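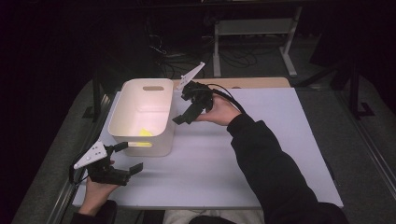 A two-gripper station with a storage bin on the table.

About Zirnstead
Posted in November by the Zirnstead web desk
Category: Company / Robot Teaching

Zirnstead records manual tasks for robot training. An operator sits at a table with a hand-held gripper in each hand and does the task directly. No arm is needed at the table. The recordings are checked, trimmed and delivered to the customer, who uses them to train a policy for a two-arm robot.

The company has 7 stations at its Skullbridge site. Each has a white work surface and a fixed cable route for the grippers. Operators work in blocks of 90 minutes and change tasks between blocks. A standard order is 700 accepted recordings of one task. Recordings with dropped frames or lost tracking are rejected and repeated.

Most current work is bin handling: reaching in, picking up a light object, placing it, and moving the bin itself. Both hands are recorded on a common clock. 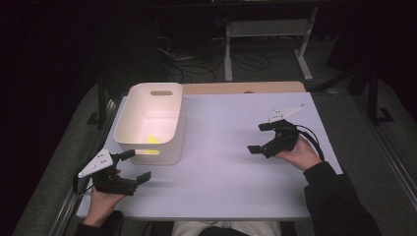

Åberg asked whether remote control would give cleaner data, given that the robot's own joints are logged and there is nothing to convert afterward.

For some tasks it does. Zirnstead keeps 2 remote-control cells for work that depends on joint limits or on contact force at the wrist. Hand-held recording is faster to set up and is the default for light objects. Conversion to a given arm is done with Bollow, our in-house software, which flags any motion the arm cannot reach.

Object sets are agreed with the customer before recording starts. Soft, hollow and irregular items are accepted. Liquids and blades are not.

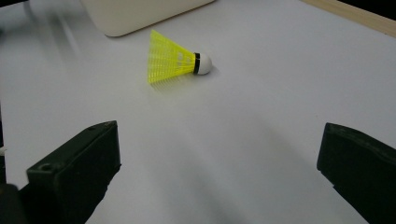
Shuttlecock on the work surface, seen from the gripper.

Requests for a trial set should state the task, the target arm and the gripper opening.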